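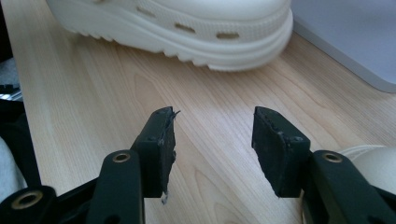 A white clog on the table, the gripper still open. Shoes were my job in June.

I have now spent 36 hours of my life teaching a machine about footwear, and I've come away with an opinion: whoever does the showing should be someone who's good at the chore, and they should be paid like it.

Let me back up. Mulugeta Tsegaye, who I used to wait tables with, got me into the Mackay project. You hold the gripper in your hand, squeeze, pick up the shoe, put it where it goes, start over. I did 148 of those on my best day. Before that I'd tried the remote control setup at Ornum, where you sit across the room and steer an arm with a pair of handles, and oh boy, I was terrible. Everything took 3 tries. I kept pushing shoes off the table (sorry, Ginevra!).

With the thing in your own hand, your habits come along for the ride. I go in low by the toe and slow down before I touch anything — my mother handles teacups that way, and I guess I do too. Anum Kiani comes straight down from above and she's twice as fast. Both of us got told our runs were fine. But they aren't the same run, and somebody's robot is going to grow up moving like one of us or like some mushy average of the two.

So why is this job advertised as if any warm body will do? I'd love to see a retired shoe store clerk in that chair, somebody who has boxed up pairs for decades and has opinions about laces. Pay her double. Let her throw out her own bad runs, too, which I wasn't allowed to do, and I had plenty.

Mulugeta thinks I'm being romantic and that sheer volume will smooth it all over. Maybe! He's still going in every morning, and I've asked him to try it my way with the toe first.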